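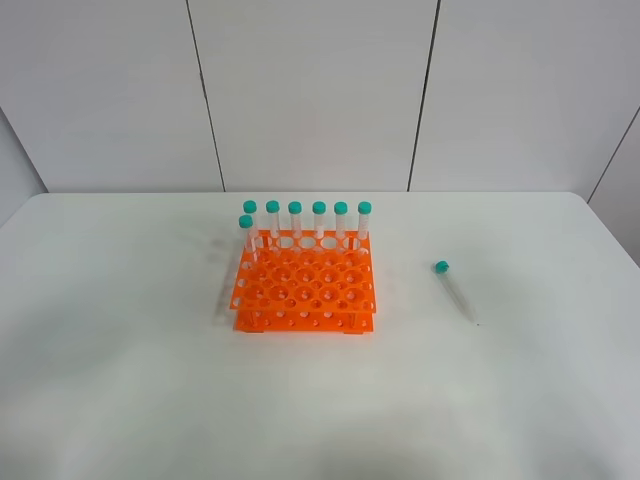 Section 9: Tube Handling at the Varkham Bench Cell

Kuvon Technical Publications
Revised April
2 comments | 131 shares

9.1 Scope

This section sets out the house rules for picking, holding and racking conical tubes with a single arm at the Varkham bench cell. It applies to capped plastic centrifuge tubes in the two-tier Fitstead rack. It doesn't cover uncapping, pouring or glass. For those, see the Ngubane supplement, which has its own risk assessment and its own sign-off sheet.

The rules here sit underneath your site's safety requirements and any national standard your workplace follows. Where two rules disagree, use the stricter one and tell your supervisor so the manual can be corrected.

9.2 Before you power the arm

1. Read the log from the last shift. If a fault is still open, stop and clear it first.

2. Wipe the tabletop with a lint-free cloth. Let it dry fully.

3. Press the rack down at each corner. It must not rock. If it does, check under the feet for grit, then check the feet themselves. Swap the rack if a foot is damaged.

4. Look over every tube. Reject any with a crack, a crushed tip or a cap that has cross-threaded. Snug the caps by hand. Don't use a cap wrench.

5. Practise with water or with empty tubes until the program has been released. No sample material goes on the bench during set-up.

6. Load the back row first, then work forward. Use only the large holes. The smaller openings are not tube positions, and a tip wedged in one will pull the rack along with it on the next pick.

7. Confirm that the emergency stop is within reach of where you will be standing, then test it. Record the test.

NOTE – A loose tube may be laid on the table if the task calls for a pick from the flat. Leave open space between it and the rack so the fingers can come down on both sides. Block its roll by hand placement only. Tape, putty and folded tissue are not allowed in the pick zone.

9.3 Setting speed and force

1. Select the reduced-speed mode at the pendant. The Kuvon limit for this cell during set-up is 300 mm per second at the wrist, with no exceptions for short moves.

2. Set the grip force to the lowest value that holds a full tube through a complete test move. Raise it one step at a time.

3. Run the full path once with nothing in the fingers. Keep one hand on the enabling device the whole time.

4. Watch the cable on the arm through the full path. It needs enough slack for the wrist to turn, but the loop must never drop low enough to catch a cap or the edge of the rack. Re-clip it if you are unsure.

5. Save the settings under program 795 and write the force value in the log. A program with no logged force value is treated as unreleased.

CAUTION – Reduced speed does not make the work area safe to enter. Hands stay off the table while the arm is enabled, including when it is paused and appears to be waiting.
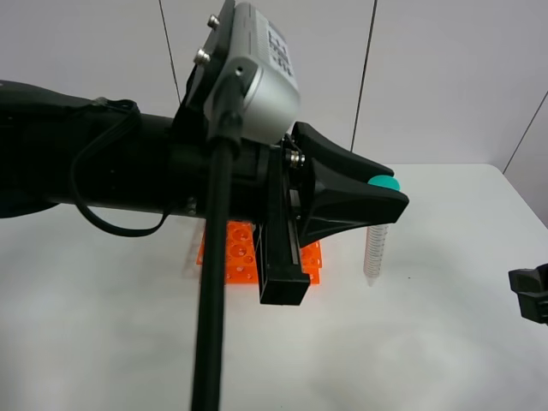

GOOD PRACTICE: HOLDING AND PLACING

9.4 Carrying a tube

Hold the tube at the cap end with the tip pointing down. A tube gripped lower on the body may flex, and the graduations are harder to read if an operator needs to check a volume from outside the cell.

1. Approach from above and close the fingers slowly. Wait for the grip signal to settle before lifting.

2. Lift straight up until the tip is clear of everything on the table. Only then start any sideways move.

3. Travel beside the rack where the path allows it. Avoid carrying a tube over other tubes.

4. Stop above the target hole and let any swing die out. The pause is set in the program and should not be trimmed to save cycle time.

5. Lower in a straight line. If the force reading climbs before the tube is seated, the arm must stop and back off the way it came. Don't program a wiggle or a second push.

6. Open the fingers fully before moving up. Check that the tube stays put.

NOTE – The wrist camera may lose sight of part of the rack when the arm is low. Take the position image before the descent and don't rely on an updated view once the fingers are between tubes.

9.5 If a tube is dropped

1. Press stop. Don't try to catch it.

2. Wait for the arm to come to rest, then disable it at the pendant and remove the enabling key.

3. Check for leaks before touching anything. During set-up it should only be water, but glove up regardless.

4. Discard the tube, even if it looks fine. Dropped tubes don't go back in the rack.

5. Wipe the fingertips and the table, re-seat the rack and repeat the empty run in 9.3, step 3.

6. Log the drop with the program number, the rack position and the force value.

Two drops in one shift means the program goes back to unreleased status. It stays that way until someone other than the person who wrote it has gone over the path.

9.6 Routine checks

Every shift: fingertips, cable clips, emergency stop.

Every Wednesday: rack feet, wrist fasteners, camera mount. Check the fasteners against their paint marks and do not re-torque them unless a mark has moved.

After any collision, however light: all of the above, plus a fresh calibration of the rack position.

Keep completed check sheets in the cell binder. Scanned copies are fine for the archive – the binder copy is the one an auditor will ask for.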